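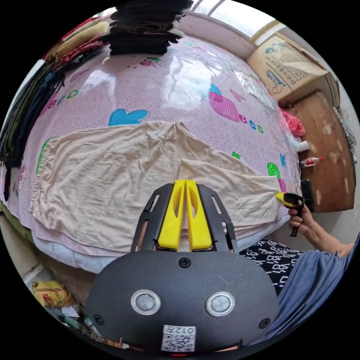
How long does it take to walk from Hamum to Viltville on the old canal path? Nine days at my pace, with one of them set aside for sitting still.

June 17, 2018

So it's settled, I'm doing it in September! I've been going back and forth since the winter, and this morning I sat down with the big map on the kitchen floor and a mug of coffee on each corner (well, two mugs, a sugar bowl and a shoe) and worked out all the stages. It comes to 100 miles almost on the nose. I measured it with a piece of thread, then again with the little wheel thing from the desk drawer, and both times I landed close enough that I've decided to believe it. A hundred miles on my own two feet. I keep saying it out loud.

The first two days are flat as a plate. Hamum, then the long straight piece beside the water to the first set of locks, then the village with the brick chimney where you can camp behind the church for a few dollars. I walked that far once when I was in my twenties and what I remember is ducks, and a huge blister, and a plum cake I bought from a card table at the end of somebody's driveway. I hope there's still cake.

Day three is where it leaves the canal and goes up. The top of the ridge is 1,489 feet, and I know mountain people will laugh at that, but the path starts nearly at the bottom and doesn't mess around with switchbacks. I'm going to practice on the water tower hill. I did it twice yesterday with six library books and a bag of rice in the pack and was puffing like an old dog by the top of the second one, but my knees were fine! Down is harder than up, for me. I need to get the walking poles out of the attic and see if the locking collars still hold.

After the ridge come the woods, and I'm so looking forward to the woods. Two and a half days with barely a road. The guidebook (1980s, smells of basement, I love it) gets very excited about a stand of old beeches and a spring that comes out of a stone wall. It also describes a tea room that must have closed before I could drive. I'm not counting on anything in that book being open except the spring.

Day six is Bettencourt and I'm taking a whole extra day there. It's the only proper town on the way, with a laundromat and a hardware store and a bakery on the square. I called the guesthouse and the woman on the phone said September was wide open, take any room, and did I mind a cat. I don't mind a cat! Room booked for two nights. That makes it real, more than the map did.

Food. I've gone around in circles on this one. Last time I did anything longer than a weekend I carried far too much and ate the same peanut butter tortillas until I couldn't look at them. This time I'm going for 3,000 calories on the walking days, mostly things I already like at home: couscous, the hard cheese that doesn't sweat, dried apricots, salted almonds, those little packets of olive oil. I tried the couscous cold-soaked in a jar last night with chopped sun-dried tomatoes and it was great. A bit stiff. More water, and maybe lemon powder if I can find any. I want one treat per day that I'm not allowed to eat before noon, and I've already bought the chocolate for days one through four, so I'd better hide it.

I'll mail a box ahead to Bettencourt with the second half of the food in it. Note to self: ask the guesthouse first if they'll hold it, and write my name on all the sides.

Clothes are nearly decided. One set for walking, one for evening and sleeping, and the rain jacket. Socks: three pairs, the thick gray ones, no arguments. I went out and bought wool underwear and can't believe how long I put it off. The hat with the floppy brim is coming even though it makes me look like a mushroom.

And the tent! I picked up a secondhand Zusetti two weeks ago and put it up in the yard, and it's a lovely thing, green, with a door on each side so you can lie there with the breeze going right through. I slept in it one night. It rained from two until five and the only damp spot was by my feet, along one seam, so there's a tube of seam sealer on the shopping list. I lay there listening to it come down and I was completely happy. I forgot what that's like, rain that close to your head with you dry under it. In the morning there was a slug on my water bottle the length of my finger.

Money: I've put aside 500 dollars for the whole trip, including the train home from Viltville and both nights with the cat. I think it'll do. The campsites are cheap and there's nothing to buy in the woods. If there's any left I'm spending it on a huge dinner at the end, something with gravy.

What I haven't solved is feet. The boots I have are good boots but they're nearly worn through at the heels, and new ones need breaking in, so it has to be this month or not at all. I'm leaning toward trail shoes. Lighter, dry faster, and my toes get some room. But then the ridge is all loose stone on the far side (says the book) and I do roll my left ankle if I'm tired and chatting to myself. I'll go try some on tomorrow with the gray socks and walk up and down the ramp they have in the store until they ask me to leave.

Still to do before the end of the month:

- train times back from Viltville, and whether they run late
- seam sealer
- new fuel canister, the small size
- longer loop with the full pack, overnight if the weather's kind
- write to the farm near the second locks about camping in their field
- haircut, right before I go, short

It's past ten now and still a bit light out at the edge of the sky. The map's still on the floor, and I stepped over it to brush my teeth and ended up kneeling down again to look at day five, where the path crosses the same creek four times. Four! I should bring the sandals.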